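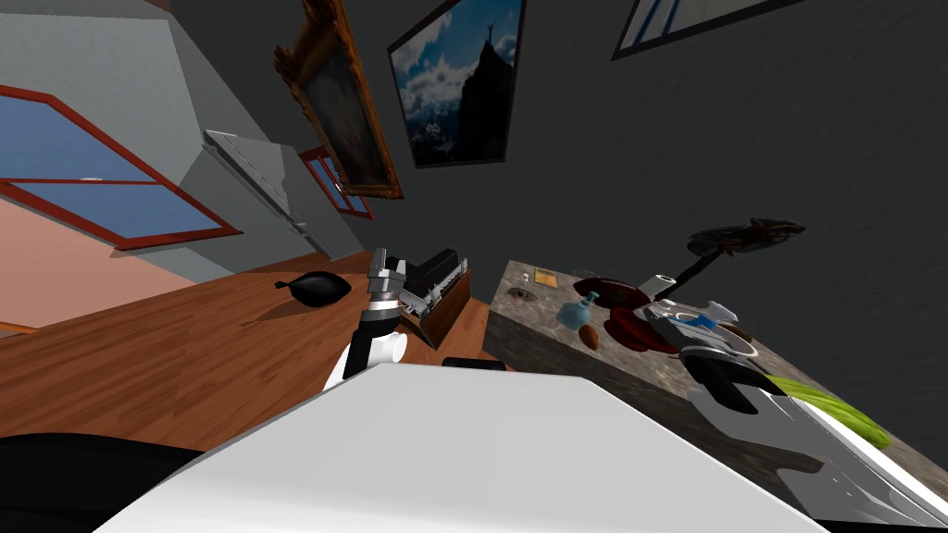 Research Assistant, Robot Learning (two positions)
Zovmont, Ernenden office

We train two-armed robots to handle kitchen items in simulation, then test the same policies on hardware. Our last study used 3,000 simulated episodes and 200 real trials. You will build new rooms, run evaluations and log failures. Python required, physics engine experience helpful. The contract is for seven months, starting in May.

Send a resume and a code sample to Johanna Zwahlen by 10/31/25.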